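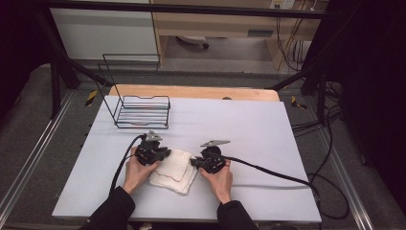 貸別荘・長期滞在 みんなの相談室
カテゴリ:海外の短期賃貸 > 費用・保証金

冬の2か月契約、光熱費別で保証金800ユーロは普通ですか

プスピタ・プルバ
投稿日:2026年10月2日

年明けから夫婦で、スペイン南部のアパートメントを2か月借りる予定です。オルベラという集合住宅の上の階で、寝室が二つ、広めのテラスがあり、共用プールとゴルフコースに面しています。予約サイトはCandus、現地の管理はLokovという会社です。8月に友人が同じ建物の別の部屋に短く泊まっていて、場所そのものは気に入っています。

迷っているのは契約条件です。夏の短期なら電気も水道も料金込みなのに、冬の長期は光熱費が実費で別、さらに保証金が800ユーロと書いてあります。家賃はひと月およそ900ユーロなので、保証金がほぼひと月分ということになります。

契約書の案を送ってもらったのですが、保証金については「退去後、光熱費および損耗分を差し引いて返金する」とあるだけで、いつまでに返すのか、どういう明細が出るのかは書いてありません。暖房はガスのセントラルヒーティングで、居間だけエアコンがあります。冬の夜は冷えると聞いているので、どれくらい使うことになるのか見当がつきません。

もう一つ、備品リストというものが付いていて、食器や鍋、寝具、タオルなどの品名と数が書いてあります。足りないものがあれば保証金から引くそうです。到着した日に自分たちで確認して署名するのだと思いますが、夜遅い便で着くので、その場で全部見るのは難しそうです。

長期で借りたことのある方、この条件は一般的なものでしょうか。署名の前に管理会社に確認しておくべきことがあれば教えてください。車は借りるつもりで、駐車場は建物の地下にあるそうです。これは料金に入っています。 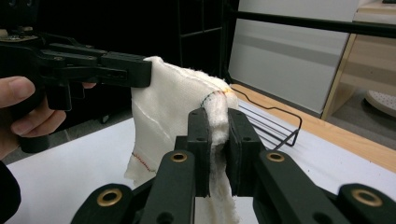

追記です。家賃のほかに退去時の清掃費がかかり、これは保証金とは別に前払いだそうです。寝具の交換は滞在中に一度だけ含まれていて、追加は有料とのことでした。洗濯機は部屋にあります。インターネットは建物の回線で、追加料金はありません。書き忘れていてすみません。

バルタサル・ロブレス
ベストアンサーに選ばれました

自分も別の町ですが、冬の長期で何度か借りています。光熱費別というのは長期では珍しくありません。夏の一週間なら貸主も使用量の見当がつきますが、冬に暖房をつけっぱなしにする人もいるので、月単位の契約では実費にするところが多いです。保証金が家賃ひと月分に近いのも、私が見てきた範囲では高すぎるという感じはしません。

問題は金額よりも、返金の書き方のほうだと思います。署名の前に次の点をメールで聞いて、返事を残しておいてください。電話で聞いても構いませんが、その場合も後から「先ほどのお話の確認です」と書いて送り、相手の返信をもらっておくこと。

・返金の期限。退去日から何日以内か
・電気、水道、ガスそれぞれの計算方法。メーターの数字で計算するのか、一日いくらの定額なのか
・メーターの場所と、入居日と退去日に誰が数字を読むのか
・基本料金も借り手の負担になるのか
・返金の送金手数料をどちらが持つのか
・清掃費を前払いした上で、さらに保証金から清掃名目で引かれることがあるのか

最後の点は一度もめたことがあります。前払いの清掃費は通常の清掃の分で、オーブンの油汚れは別だと言われました。結局こちらが半分払う形で終わりましたが、契約書に「清掃費に含まれる範囲」が一行あれば済んだ話でした。

メーターについては、到着した日と出る日に自分でも写真を撮っておくといいです。数字と機器番号が両方入るように撮ってください。集合住宅だとメーターが廊下の戸棚にまとまっていて、隣の部屋のものと間違えられることがあります。私の場合は機器番号が写っていたのですぐに直してもらえました。

暖房の費用は建物によって違いすぎるので、金額は言えません。Lokovに、前の冬に同じ部屋を借りた人の請求額を聞いてみてください。名前を伏せて金額だけなら教えてくれる会社もあります。ガスのセントラルヒーティングなら、壁の温度調節器で時間帯を設定できるかどうかも聞いておくと、使い方の計画が立ちます。テラスに面した引き戸が大きい部屋は、夜に厚手のカーテンを閉めるだけでもだいぶ違いました。 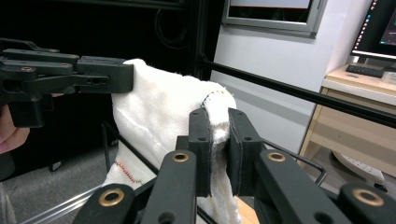 備品リストのほうは、夜の到着なら「確認と署名は翌日の昼までに行う」と先に了解を取ってください。たいてい通ります。夜中に鍵の受け渡しに来た人も早く帰りたいので、その場で署名を求められがちですが、見ていないものに署名する必要はありません。翌朝、台所から順に見ていけば一時間もかからないはずです。タオルは特に注意が必要で、写真にあるような白いパイル地のものだと、自分で持って行ったものと混ざると見分けがつかなくなります。私はそれで2枚足りないと言われたことがあります。帰国して荷物を開けたら入っていたので、これは完全にこちらの落ち度でした。それ以来、持参するのは紺色と決めています。プール用も別に持って行ったほうがいいでしょう。部屋のタオルをプールに持ち出すのを禁じているところは多いです。

欠けた皿や壁の傷など、最初からあったものは写真に撮って、その日のうちに管理会社へ送っておきます。送った日時が残ることが大事なので、自分の携帯に入れておくだけでは足りません。

アスセナ・オロスコ

高いと思います。私なら借りません。別の予約サイトで探せば光熱費込みのところもありますよ。

ヒメナ・ナバ

以前、短い期間ですが貸す側の手伝いをしていました。ロブレスさんの回答でほとんど足りていると思うので、補足だけ書きます。

まず、保証金を誰が預かるのかを確認してください。予約サイト、管理会社、部屋の持ち主のどれなのかで、もめたときの連絡先が変わります。Candusを通した予約でも、保証金だけは現地に直接振り込む形になっていることがあるかもしれません。その場合、振込先の口座名義と契約書の貸主または管理会社の名前が合っているかを見てください。合わないときは、理由を書面でもらうまで振り込まないほうが安全です。

それから返金の時期ですが、光熱費を実費で精算する場合、電力会社などの請求が締まるまで待たされることがあります。貸す側から見ても、請求が来る前に全額を返すのは難しいです。なので「退去後すぐに全額」と交渉するより、「入退去時のメーターの数字で仮計算し、大部分を先に返す。残りは請求が確定してから返す」と提案すると受け入れられやすいです。私が手伝っていたところでは、この形を頼まれて断ったことはありませんでした。 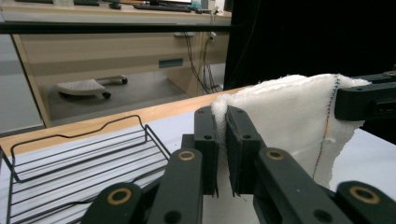 白いタオルの折り端

寝具とタオルの交換が一度だけというのは、2か月だと少ないですね。洗濯機があるなら自分で洗うことになりますが、替えがひと組しかないと乾くまで困ります。最初から二組ずつ置いてもらえないか頼んでみてください。棚に余りがあれば無料で出してくれることもあります。ただし、その場合は備品リストの数も直してもらってください。渡された数と紙の数が違ったままだと、退去のときの担当者が別の人だった場合に話がややこしくなります。

あと、冬はプールの水が入っていないか、入っていても温水ではない建物が多いです。写真を見て楽しみにしているなら、使える時期を聞いておいたほうがいいです。ゴルフのほうは入居者割引がある場合もあるので、これもついでに。

駐車場は地下とのことですが、区画の幅と天井の高さを聞いてからレンタカーの車種を決めてください。古い建物だと柱が近くて、大きめの車では切り返しがかなり大変です。

プスピタ・プルバ
お礼のコメント

皆さん、ありがとうございます。金額は極端ではないとわかって安心しました。返金の期限とメーターの件、清掃費の範囲をまとめて、Lokovにメールで問い合わせました。保証金を預かるのがどこなのかは考えたこともなかったので、それも聞いています。

到着日の備品確認については、もう返事が来て、翌日の正午までに署名すればよいそうです。タオルは家にある緑のものを持って行きます。光熱費込みの部屋も少し探してみましたが、同じ広さだと家賃がかなり上がるので、条件がはっきりすればこのまま借りるつもりです。残りの返事を待って、署名するかどうかを決めます。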